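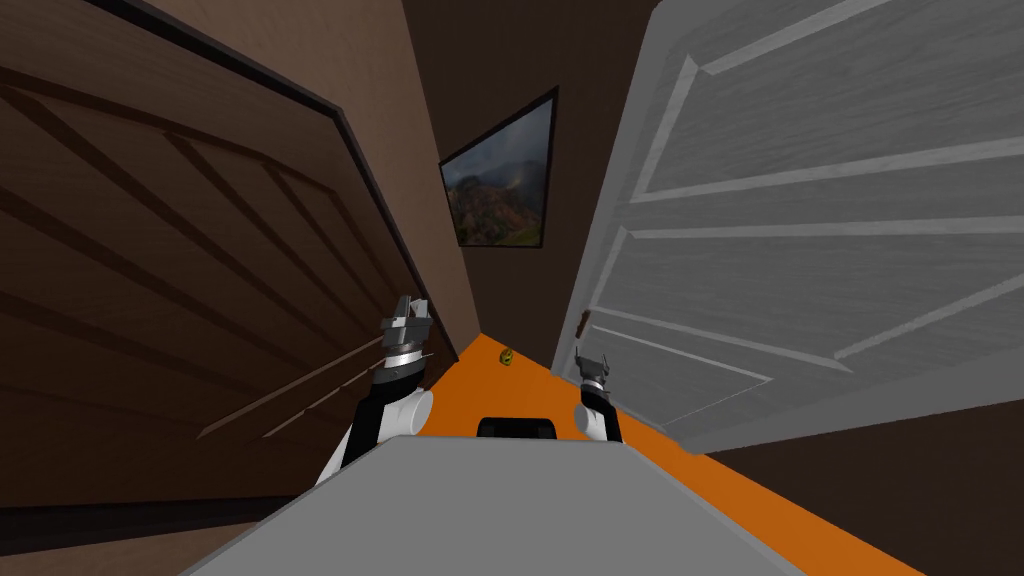
Brown door on the left, white one on the right

Painting over varnished internal doors — sand or strip?
Posted by Titier

Got a mix of doors in the hall, some white already, some still brown with old varnish on. Want them all white before December. Do I have to strip the brown ones right back or will a sand do? Tried a test patch with leftover emulsion in the cupboard and it came off with my thumbnail. Also they stick a bit at the top when its damp. Only free on Saturday so can't be taking a week over it. Budget is under 100 quid for the lot, including brushes.

3 replies
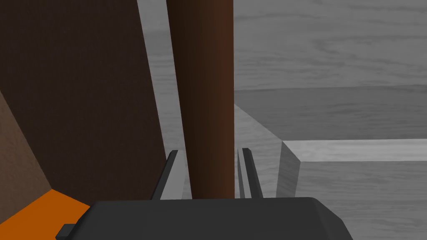 Adel Benjelloun
No need to strip unless the varnish is flaking. What I did on mine:

Wash with sugar soap, rinse, leave to dry properly. Any grease round the handle and the paint won't stick, and you only find out later.

Sand till the shine's gone. 120 grit then 180. You're keying it, so don't go mad. Wipe the dust off with a damp cloth.

Adhesion primer, one thin coat. Old brown varnish can bleed through yellow so get one that says stain block on the tin. Leave it overnight whatever the tin says.

Two coats of satinwood, three if it was a dark door. Panels first, then the middle bits, then the outside edges. Small foam roller for the flats, brush for the mouldings.

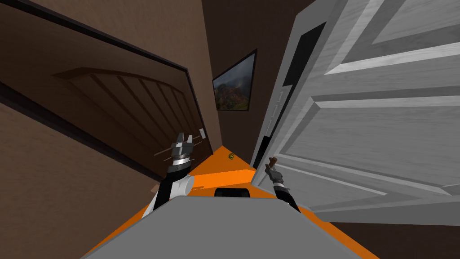 For the sticking, plane the top edge before you prime, a couple of mm at most, and make sure you paint the bare edge after or it'll drink up the damp and swell again. Wedge the door while you're working, and take the handles off, dont try to cut in round them. Bag the screws per door.

One Saturday is optimistic. Wash, sand and prime on the day, topcoats in the evenings after.

Hestance
emulsion is your problem, wrong paint for doors. mine peeled as well. just buy new ones imo

Thân
New doors for under 100? Not with fitting. Agree with Adel mostly, but I'd use water based, the oil stuff went yellow on me in a hall with no window. And open somthing while you sand, old varnish dust is horrible. Wear a mask.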